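Textbooks > Robotics Software > Part Three: Learned Manipulation > Chapter 9

Chapter 9. From Demonstration to Policy: What the Software Really Learns 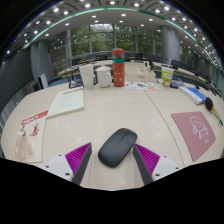
9.1 A small job, oversold

Putting a computer mouse back on its pad sounds like a poor subject for a chapter. The hand closes, lifts, moves a short way to the right, and lets go. A child does it without looking. For the past several years, though, jobs of this size have been the standard currency of learned manipulation. A person carries out the task many times with a hand-held gripper that has a camera mounted on it, the recordings are turned into training data, and a network is trained to produce the motions. The network is then put on an arm, a video is made, and claims are written.

This chapter is about the software between the recording and the claims. We take the view that most of the interesting failures live there, and that most published accounts pass over it quickly. Students who have read Part Two will know how to plan a grasp from a known object model and a calibrated camera. They may be tempted to think that learning from demonstration does away with all that. It does away with some of it. The rest has been moved to places where it is harder to inspect.

Consider the view at the head of the chapter. The black mouse sits between the two jaws, tilted slightly toward the right finger. The pink pad is to its right. Across the middle of the table are a paper cup, a lidded mug, a tall red thermos, a tissue box and a second paper drink cup with a straw. Windows fill the back wall, with green trees outside. A person reading this view picks out the mouse and the pad and ignores everything else, having been told what the task is. A policy trained on such views has been told nothing of the kind. It has pixels, a record of how the gripper moved, and a loss function. Whether it ends up attending to the mouse or to the red thermos is a matter for experiment, and the experiment is often skipped.

9.2 The running example

Throughout the chapter we use a task we will call pad return. The gripper must grasp a mouse lying anywhere within reach on a tabletop and release it on a mouse pad. Success means that the mouse is fully on the pad, right side up, with the gripper clear of it. We state this now because the definition of success is the first piece of software in any evaluation, and authors have a habit of writing it last.

Our example data set, which we call Nusau, holds 270 demonstrations of pad return. The training code is a small library named Moschos, and the full listing is given in the appendix to Part Three. Both were put together for teaching at Eltcombe by Tane Kereama, whose lab notes we quote in several places. Neither is the best of its kind. They are small enough to read in full, which cannot be said of most of what students will meet later.

Of the 270 demonstrations, 16 were thrown out by the first filtering script. Kereama's notes explain why:

"Pose tracking jumped. In most of these the operator turned quickly and the tracker lost its features, then found them again in the wrong place. The script only catches jumps above the threshold. I would assume there are small ones left in."

The last sentence deserves more attention than it usually gets. A filter with a threshold removes the errors that are easy to see. The ones that remain are small enough to pass for human movement, and the network will learn them along with everything else.

9.3 Four stages, four places to go wrong

We divide the pipeline into four stages. Other books cut it differently, and nothing in the later sections depends on the exact boundaries.

Recovery. The camera moves with the hand, so the path of the gripper has to be worked out from the video, often with help from an inertial sensor. Matching visual features from one instant to the next works well when there is plenty of fixed detail in view. It works less well over a large, plain, light-colored tabletop, where the detail tends to be in the background or on the objects themselves. Loose objects make poor landmarks. If somebody moves a cup between two recordings, a map that leaned on the cup is now wrong, and the software may have no way of saying so.

Alignment. Images, poses and jaw openings come from separate sources with separate clocks. Suppose the jaw reading trails the image by 20 milliseconds. On a slow reach the error is too small to matter. At the moment of closing, it pairs a picture of open jaws with a command belonging to jaws that have begun to shut. Section 9.6 shows how to measure this lag. We have reviewed code in which it was set to a constant by someone who had since left, with no comment beside it.

Learning. The policy maps a short history of images to a short run of future motions. The loss rewards it for matching what the operator did, on average, over the recorded views. It does not measure whether the mouse ends up on the pad. A lower validation loss is therefore weak evidence of a better policy, and in our own runs the two have parted company more than once.

Execution. A robot arm is not a human arm. It has joint limits, a controller with its own delay, and a wrist that may not reach the angles a person finds comfortable. A predicted motion has to be checked, clipped or replanned before it is sent. Every one of those corrections takes the arm away from the states seen in training, and the policy must then cope with the result.

9.4 How to read a success rate

Here is a claim of the sort students will see many times: the policy completed the task in 20 of 22 trials. Before being impressed, ask where the mouse was placed, and by whom. A person resetting the table between trials will tend to put things back where they have seen the policy do well. There need be no dishonesty in it. The habit is strong enough that we require a placement script in all the exercises, and the script must print each position before the trial begins.

Ask next what else stayed the same. A room with tall windows changes through the day. If both the demonstrations and the trials were run in the same light, the result says little about how the policy will behave when the light is different. The same goes for clutter. An open notebook to the left of the mouse or a pen lying to the right may be irrelevant to the task and still be useful to the network, if it was always there.

Finally, ask what the policy was compared with. For pad return, we wrote a baseline called Fema. It finds the darkest compact region on the tabletop, closes the jaws on it, and moves to the center of the largest pink region. It contains no learned parts. It fails badly when the pad is another color, and it will happily try to pick up anything small and black, including the cap of a pen. On an orderly table it is annoyingly good. Any learned policy that cannot beat Fema under the same conditions has not shown that learning was needed, and we have left several of our own policies in the chapter that could not.

9.5 What this chapter does not claim

Readers may take all this as an argument against learning from demonstration. We use it, and parts of it work better than we expected when the first edition was planned. Contact is one such part. Writing rules for how soft, ribbed pads should settle against a smooth rounded shell is tedious, and the rules break when the shell changes. Demonstrations carry some of that knowledge without anyone having to spell it out.

Our quarrel is with the step from there to general skill. A policy that returns one mouse to one pad has been shown to do that. The word "understands" appears nowhere in the remaining sections, and we ask students to keep it out of their reports.

9.6 Measuring the lag between image and jaw

Begin with the simplest test. Hold the gripper still, facing a plain surface, and open and close the jaws several times at uneven intervals. Both fingers should stay in view throughout. From the video, extract the distance between the fingertips at each time step. From the log, take the reported opening over the same period. Scale both signals to the same range and shift one against the other until they agree best.

Uneven intervals matter. With a steady rhythm, the signals will match almost as well when they are a full cycle apart, and the search may settle on the wrong peak. Moschos will report a best shift in either case, and it prints no warning. Plot the whole curve of agreement against shift before you trust the number, and repeat the test after any change to the camera settings.

Last revised 25 August 2026

3 comments | 22 shares

We use cookies to remember your place in the text. Accept | Manage settings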